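The Offset

The planner was called Marty. The name came from the firm's first product, a scheduling tool, and nobody had changed it in the source tree, so every log line still began with the word Marty and a colon. The company was Pelitz. The customer was Maltum, which made metal canisters and wanted them put into yellow trays by a machine.

I had the night shift on the software side. My job was to watch the runs, read the logs and fix what I could before the mechanical people came in at seven.

The fault had been open since August. On most picks the arm went to the canister, closed, lifted and moved on. On some picks it stopped above the canister and stayed there. The log said the planner had found no valid path. Then, after a while, it said that it had found one, and the arm went on as if it had never stopped. The delay was always 6 seconds or a little over. The timeout in the config was 2 seconds.

I had read the timeout code many times. It was short and I believed it was correct. Somebody before me had also believed it was correct and had left a comment that said so, with no initials.

On the night of 25th October I stopped reading the planner and started reading the stills from the wrist camera. We saved one each time the arm came down to a pick. There were 535 in the folder. I went through them in order with a cup of tea next to the keyboard, writing down the file number whenever the log showed a stall.

They were poor pictures. The housing of the gripper took up the top half and was out of focus, and what was left was canister, floor and yellow. I had seen so many of them that I no longer looked at the yellow. The perception module did not look at it either. It was told to find a round rim with a dark opening, and it found one.

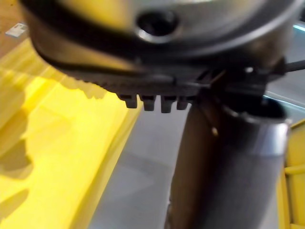 Page 14

I kept one still open on the second screen while I worked. The rim was where it should be, just under the bracket. On the tray to the left were the shadows, gray and rounded, falling across the ribs. They were only shadows. I had known that for a year and had never thought about what they might be to something that had not been told.

I opened the obstacle map for the same pick.

The map was built by another module, called Vutus, which took the camera image and marked the places the arm must not go. It drew free space in white and blocked space in black. On a good pick the tray was one flat shape with a raised edge. On this one the tray had a lump in the middle and another lower down. I laid the map over the still and moved it until the corners lined up. The lumps sat on the shadows.

I did the same for the next stall on my list, and the next. By half past three I had 71 of them, and in each one Vutus had put something solid on the tray where there was nothing but less light.

So the planner had been right. It had been handed a tray with a hill on it and asked for a path, and it had said there was no path. It then did what it was written to do, which was to ask for a new map and try again. The timer started over with each new map. Three tries at 2 seconds made 6. The comment in the code was correct as well.

I sat for some time without typing. The heating had gone off and the lab was quiet except for the fan in the controller cabinet.

There was one question left, and it bothered me more than the others. If the arm was standing still, and the lamps were fixed to the ceiling, the shadows should have been the same in the third map as in the first. The third map was clean. I put the maps from one stall side by side. In the first the lump was black. In the second it was gray. In the third it was gone.

I went into the Vutus source, where I was not supposed to make changes, and found a function that I had never had a reason to open. It kept a score for every cell in the map. If a cell was marked as blocked but the depth reading disagreed, the score went down a step. When it reached zero the cell was cleared. Each stall was the module looking at a shadow, calling it a thing, checking, and slowly giving up the idea.

The fix was one line. The depth reading could be given a vote before the map was sent out, and the hill would never be drawn. I wrote it on a branch, ran it against the 71 stalls and got no stalls. I ran it against the whole folder and got none there either.

Then I loaded it on the arm. It came down over the first canister, closed and lifted, and the log printed its four lines. It did the next one. I watched until the tray was full, and changed the tray, and watched again.

The runs were faster. They were also even in a way they had not been before, each pick taking as long as the last – I had got used to the pauses. I had been using them to drink my tea.

At ten to seven I wrote up the change. Under "cause" I put "shadows on tray marked as obstacles." Under "effect on planner" I put "none, planner correct." I deleted the old comment above the timeout, read the function through once more, and put the comment back.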